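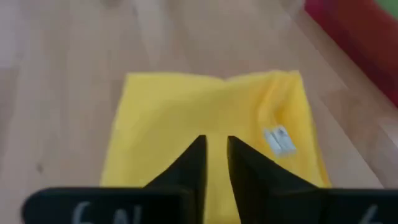 Arbeit und Automatisierung, Wintersemester
Skript zur Sitzung "Wer faltet, wenn der Greifer faltet?"
Stand: 18.12.2024

1. Ausgangslage

Textilien gelten in der Automatisierung als undankbar. Ein Karton behält seine Form, wenn man ihn anfasst, ein Tuch hat dazu keine Meinung. Deshalb wurde in Wäschereien früh mechanisiert, was sich waschen, trocknen und mangeln lässt, während das Zusammenlegen kleiner Teile an Tischen und bei Menschen blieb. In der Lohntabelle stand es meist unter "einfache Tätigkeiten". Wer je versucht hat, diese einfache Tätigkeit einem Greifer mit zwei Fingern beizubringen, liest die Lohntabelle danach anders.

Unser Fall ist die Wäscherei Darkia am Standort Flestau. Im Oktober wurden dort 2 Falttische auf Greifarme umgestellt, 3 blieben, wie sie waren. Pro Schicht gehen 2000 Teile durch die Legerei. Die Planung sah vor, dass 1120 davon an die Greifarme gehen. Die Planung ist ein sehr schönes Dokument.

2. Was sich verschiebt

Der Begriff "Ersetzung" trifft den Fall schlecht. An den umgestellten Tischen steht weiterhin jemand, nur heißt die Stelle jetzt "Prozessbegleitung". Zur Prozessbegleitung gehört:

Teile vereinzeln und glatt hinlegen
verrutschte Lagen nachziehen
Fehlgriffe quittieren
Etiketten prüfen
Störungen ins System eintragen, Freitextfeld, höchstens eine Zeile

Man beachte den ersten Punkt. Ein glatt hingelegtes Tuch ist, arbeitswissenschaftlich gesprochen, schon ein gutes Stück gefaltet. In der Auswertung zählt es trotzdem ganz für die Maschine.

Der Takt ist die zweite Verschiebung. Früher legte die Legerei schneller, wenn Kaffee in Aussicht stand, und langsamer danach. Jetzt wartet entweder der Mensch auf den Arm oder der Arm auf den Menschen. Nur eine der beiden Wartezeiten erscheint im Schichtbericht — raten Sie, welche.

3. Erfahrungswissen

Wer lange Wäsche legt, sortiert mit den Fingern: dünn, dick, ausgeleiert, noch klamm. Das steht in keiner Arbeitsanweisung und musste bisher auch nirgends stehen. Eine Kamera dicht am Greifer sieht Farbe und Kante, und beides aus dieser Nähe gern etwas verschwommen. Ob ein Stoff nachgibt, muss sie erschließen oder der Mensch daneben muss es wissen.
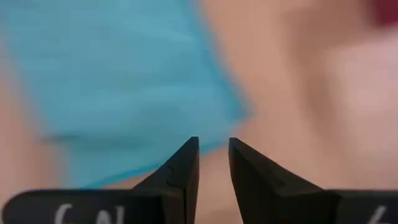

Mahlangu wandte beim Probelauf dieser Sitzung ein, das Wissen verschwinde ja gar nicht, es werde bloß nicht mehr bezahlt: Die Kolleginnen an den Greifarmen fühlten den Stoff nach wie vor, beim Vereinzeln eben, und zögen das klamme Teil heraus, bevor der Arm es überhaupt bekomme. Im System stehe dann "kein Vorfall".

Der Einwand ist berechtigt und wird in der Übung aufgenommen. Er passt zu einem älteren Befund aus der Bürotechnik, wonach die stille Vorarbeit mit jeder Automatisierung wächst und in keiner Stellenbeschreibung ankommt.

4. Der Gegenfall

Das Schwesterwerk Sukville ging anders vor. Dort durfte die Legerei vor der Umstellung selbst festlegen, welche Teile an den Arm gehen. Sie gab ihm die langweiligen. Die Geschäftsführung hielt das zunächst für Bequemlichkeit, später für Prozesskompetenz, und in der Broschüre heißt es inzwischen "Mitarbeiterbeteiligung".

5. Zur Vorbereitung der Übung

Zeichnen Sie für einen Falttisch alle Handgriffe auf, auch die, für die es kein Wort gibt. Markieren Sie, welche davon im Schichtbericht auftauchen. Entwerfen Sie dann eine Stellenbeschreibung, die ohne "begleiten", "unterstützen" und "sicherstellen" auskommt. Umfang: eine Seite. Abgabe in Papierform im Postfach des Lehrstuhls, der Upload ist bis auf Weiteres gestört.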